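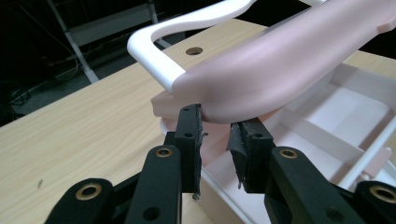 What should an operator check first when hand-held gripper demonstrations replay with a position offset?
Compare the marker-tracked grip pose with the pose worked out from the wrist camera, at the same timestamp. A constant difference points to calibration. One that grows during the take points to clock drift.

Plenari support
Ticket 2000: lid task, replay misses left side of lid
Status: Pending customer
Product: Dokgate recorder, two-hand kit
Site: Histdale
Opened: 6 Jan 2026

Problem as reported
Demonstrations of the storage box task are recorded by hand with the left and right grippers. Recording finishes without errors. On replay, the right arm reaches the lid seam as expected. The left arm closes short of the lid and the policy stalls at the lift step. Same result on both replay stations. Takes recorded in December replay correctly on the same software build.

Setup
Box with hinged lid and carrying handle, placed by hand mid-table before each take. Table board clipped to the platform between the rails. One marker plate per gripper. Head camera and both wrist cameras enabled. Export profile: Avotiņš, default settings.
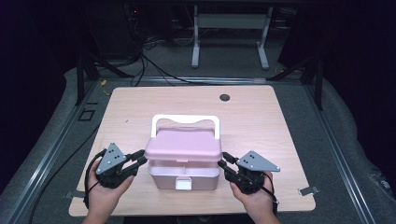
Lid task: both grippers at the box, marker plates fitted.

Log

Entry 1, support
Requested the session folder and the calibration files for both grippers. Asked whether any hardware was changed after the December takes.

Entry 2, customer
Folder uploaded. Left marker plate was taken off and refitted when the cable was replaced. Calibration was not repeated. Right gripper not touched.

Entry 3, support
Checked time sync first. Head and left wrist streams are 2 ms apart at the start of the take and 2 ms apart at the end. No drift. Sync ruled out.
Left gripper pose is off by 6 mm along the jaw axis when compared with the wrist camera estimate. The offset is constant through the take. Right gripper is within tolerance.
The left calibration file has the same checksum as the December one, so the recorder is applying the old plate position.

Entry 4, customer
Would worn pads explain it? The edges of the grip material are frayed. We can also record slower if that helps.

Entry 5, support
Pad wear affects slip and the closed-width reading. It does not move the tracked pose. Replace the pads if the material catches on the lid, then run the jaw zero again. Recording speed is unrelated to this fault.

Steps sent to customer
1. Stop the recorder and power down the left gripper.
2. Loosen the marker plate, seat it fully against its mount and tighten it.
3. Power up. Run the plate calibration for the left gripper only. Keep the plate facing the tracking cameras and turn the gripper slowly through all three axes.
4. Wait for 300 accepted samples before saving. If the count stops early, the plate is hidden from the cameras. Change the hand position and continue.
5. Close the jaws on the gauge block and compare the reported tip position with the block position.
6. Record one short take of the lid task and replay it with the box removed. Check the left tip path before replaying with the box in place.

Entry 6, customer
Do we have to throw out the takes recorded since the plate was refitted?

Entry 7, support
Keep them for now. If the plate has not moved since it was refitted, the offset is fixed and can be corrected at export. Measure it before doing step 2, because loosening the plate loses the reference. Use "Apply rigid correction" in the Avotiņš profile and limit it to the left gripper. Do not apply it to the December takes.
If the plate was loose during recording, the correction will not hold and those takes should be left out of training.

Entry 8, customer
Plate was tight. Offset measured and saved. Starting step 2 now.

Waiting on: new left calibration file and the replay log from step 6.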